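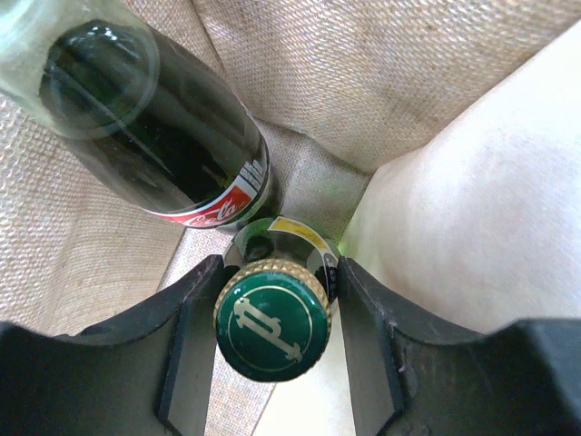
巣穴番号1,375

ボブポートの観測小屋では、日没後に発電機を止める規則になっている。灯火に引き寄せられた海鳥が窓に当たるためで、夜間の作業は赤色光のヘッドランプだけで行う。トア・キエウはその赤い光の下で、巣穴台帳の三月分を書き写していた。

台帳の書式は古い。左から巣穴番号、開口部の方位、奥行、占有の有無、備考。占有の判定は再生法による。巣穴の入口で録音した鳴き声を流し、中から応答があれば「有」、なければ「無応答」とする。「無」とは書かない。応答しない個体がいるからで、その割合は別の調査区で内視鏡を入れて求め、後から補正する。

番号1,375の欄は、五期続けて「無応答」だった。

「そこは外していい」とクレタス・クレンショーが言った。彼は調査区の責任者で、翌月に本土へ戻ることが決まっていた。「入口が半分崩れている。巣穴としての要件を満たしていない」

「要件は開口径だけですか」

「開口径と奥行。奥行が50センチに満たないものは試掘跡とみなす」

「前回の奥行は空欄です」

クレンショーは台帳をのぞき込み、空欄を確かめた。前回の担当はエドガルド・カバナトゥアンで、彼は測れなかったものを推定で埋めることをしない。空欄には空欄の理由があるはずだが、備考にも記載がなかった。

「本人に訊いてくれ」

カバナトゥアンは沢の反対側の斜面に泊まり込んでいた。無線の定時交信は二十一時である。トアは三つの用件を送った。乾電池の残数、翌朝の風向、1,375の奥行。

「奥行は測った」と返事があった。「棒が途中で止まった。土に当たった感触ではなかったので、書かなかった」

「何に当たったと思いますか」

「わからないから書かなかった」

交信はそこで終わった。規定では一回五分以内である。

翌日の昼、トアは斜面を登った。巣穴の密度が高い区域では、踏み抜きを避けるため板を二枚持って歩く。一枚に乗り、もう一枚を前に置き、移って、後ろの板を引き上げる。800メートルの移動に三時間かかった。板を置くたびに草の根が沈み、下の空洞の深さが足の裏に伝わった。

1,375は崩れた縁の陰にあった。標識杭は残っていたが、番号札の塗料は剥げ、刻印を指でなぞって読んだ。開口部は南東向き。入口に蜘蛛の巣はない。糞もない。羽毛が一枚あったが、風で運ばれた可能性を排除できないため、採取袋に入れて「入口外」と記した。

腹這いになって再生機を差し入れた。録音は十秒、間隔三十秒、三回。応答なし。

次に内視鏡を入れた。ブロルトフと呼ばれる型で、先端が左右にしか曲がらない。奥へ進めると通路は右に折れ、その先で映像が暗くなった。照度を上げても暗いままだった。レンズを拭いて入れ直したが、同じ位置で同じことが起きた。

トアは画面を見ながら待った。待つ手順はどの要領にも書かれていない。三分ほど経った頃、暗い部分の縁がわずかに膨らみ、また元に戻った。周期を数えた。膨らみ、戻り、膨らんだ。

呼吸だった。個体は通路をふさぐ形で、尾をこちらに向けていた。

台帳の占有欄には「有」を記入できる条件が二つある。再生への応答、または内視鏡による個体の確認。後者には種の同定が付随する。尾羽と背の一部しか見えず、足環の有無も判別できない。トアは画像を保存し、内視鏡を抜き、入口の土には触れずに退いた。

夕方、小屋でトゥー・マックが画像を見た。彼女は骨格標本の整理で来ていて、生きた鳥の判定には慎重だった。

「羽軸の色だけでは二種に絞るのが限界」と彼女は言った。「でも、五期も応答しなかったのが同じ個体だとは言えない」

「違う個体だとも言えません」

「言えないことを並べても台帳は埋まらない」

「埋めたいわけではないんです」

マックは画像を拡大し、背の一点で止めた。羽の重なりがそこだけ乱れていた。古い傷が治った跡かもしれず、単に寝癖のようなものかもしれなかった。彼女は何も言わずに倍率を戻した。

除外の申請書は既にクレンショーの机にあった。対象は崩落した巣穴十一基、理由欄には「機能喪失」とあり、1,375は上から四行目だった。除外された巣穴は次期から巡回の対象にならず、杭も抜かれる。ネズミの侵入検知器も配分から外れる。この検知器はアメテペの工房が組み立てていて、年に一度の船でしか届かない。

「一基残すと検知器が足りなくなる」クレンショーは言った。

「数は合っています。沢の下のものを一台、上に移せば」

「沢の下は誰が見る」

「わたしが見ます。毎週、目視で」

クレンショーは鉛筆を取った。申請書の四行目に線を引き、欄外に頭文字を書き、十一を十に直した。それから理由を書く欄がないことに気づき、しばらく用紙を裏返したり戻したりしていた。

「理由は」

「奥行未計測」とトアは言った。

彼はそう書いた。

二十一時の交信で、トアはカバナトゥアンに内視鏡の結果を伝えた。返答までに間があった。

「棒で押したことになるな」

「位置からすると、尾です」

「強くは押していない」

「はい」

「次の担当に書いておいてくれ。あそこは棒を使うなと」

交代要員のギア・ゾアンは、月末の船で着いた。船酔いが抜けないうちから台帳の読み合わせが始まり、彼は長椅子に横になったまま、読み上げられる番号に一つずつ返事をした。1,375のところで声が止まった。

「占有欄に『有』とあって、種名が空欄です。記入漏れですか」

「空欄のままで」

「備考に『棒不可。待つこと』とあります。何分ですか」

トアは答える前に、自分の野帳を開いた。時刻は再生の開始と内視鏡の挿入にしか付けていなかった。待ち始めた時刻はどこにもない。

「次に行ったとき、測ります」

ゾアンは起き上がり、余白に小さく「時間未計測」と書き込んで、次の番号を促した。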